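Kallcombe council wants to start charging its clothing swap, and the numbers it has put forward don't explain why.

Under a proposal that went out with the November agenda papers, the children's clothing exchange at the old Gurnthorpe library would move from free entry to a booked session run by Revwood, a contractor that already handles the town's hard rubbish. Families would pay an $18 yearly membership. The council says the change will put the exchange "on a sustainable footing", a phrase that appears four times in a nine-page report and is not defined in any of them.

The exchange takes in outgrown kids' gear, mostly sizes two to eight, and lets families take home as many pieces as they bring. Bright prints go fastest. School jumpers go slowest, except in the last week of January.
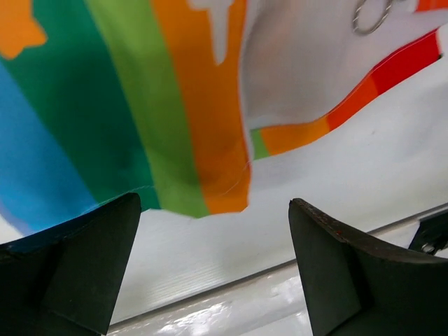 ## What the report says

According to the report, 800 garments a month come through the door and 74 per cent leave again with a new family. The rest is baled for rags or sent to the tip. Council's waste services manager, Ayuba Atinga, said the membership fee would "encourage people to value what they take" and cut the share being thrown out.

Asked what evidence there was that people who pay $18 a year bin fewer T-shirts, Mr Atinga pointed to a trial in another part of the shire. The trial ran for one school term and involved 40 households, all of whom had volunteered. Nobody was charged anything.

The report also credits the exchange with keeping clothing out of landfill by the tonne, on the assumption that every garment swapped replaces a new one bought. Akosua Dankwa, who has studied second-hand clothing markets and lives in Gurnthorpe, called that assumption generous.

"Some of it replaces a purchase and some of it is a fourth hoodie," she said. "I'd want to see a survey before I put a tonnage on it."

There is no survey. Council confirmed one had been considered and was left out for cost reasons, though it could not say what the cost would have been.

## Who pays

Korkor Akolgo has used the exchange since her eldest was in nappies and has three children in primary school. She said the fee itself was less of a problem than the bookings, which would be online only and limited to two sessions a month.

"You find out the jacket doesn't fit on the morning it's cold," she said. "I'm not going to know a fortnight ahead."

Zip-up jackets and hoodies are the items families ask for most through winter, and the report lists outerwear as the one category where demand regularly beats supply. It proposes no way of getting more of it in. A suggestion from the Ansah Street kindergarten, that parents be allowed to drop off coats at pick-up time, gets a single line in an appendix and is marked "noted".

Revwood would be paid a management fee, the size of which is in the confidential section of the papers. Without that figure it is impossible to tell whether the memberships would cover the contract or whether ratepayers would be topping it up. Mr Atinga said he was comfortable the arrangement represented value for money — he did not say how he had worked that out.

Councillors are due to vote before the Christmas break. Submissions close at 5 pm on the last working day of the month and can be handed in at the Kallcombe customer service desk. The online form was not working when we tried it.
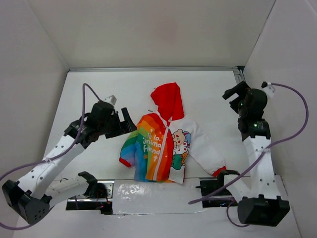
**Sanne Bosman**
*Local government reporter*

Additional reporting by Nana Agyeman. Council was asked for the trial results in full and supplied a one-page summary, which gives no figure for garments thrown out before the trial began.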